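About Kiklow Snack Boxes

Kiklow packs mixed boxes of wrapped sweets and snacks for offices, guest rooms and family gatherings.

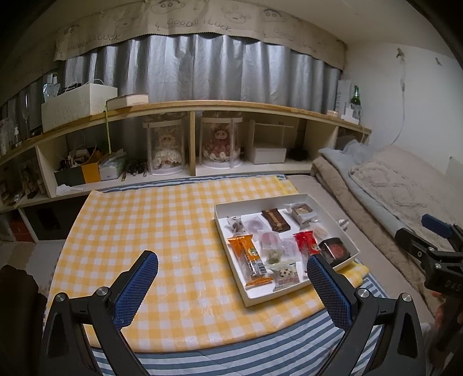

We started with 4 box sizes and still sell the same four. The smallest is meant for one household, and the largest holds 200 pieces. Every item goes in with its own wrapper on, so a box can sit open on a table and people can help themselves. A typical mix has chocolate bars, cookies, small cakes, hard candy and a few fruit-flavored sweets.

Boxes are packed by hand at our unit on Magaña Street. Larger items go in first, along the sides, and the small candies fill the middle. Orders leave within 72 hours. In May and December please allow an extra day.

Our plain white boxes come from Clindel and can be refilled. Refill packs are sold by weight and cost less than a new box. If you need to leave out nuts or gelatin, put a note on the order form and we will change the mix.

Wholesale orders are handled through our sister company, Sosusine.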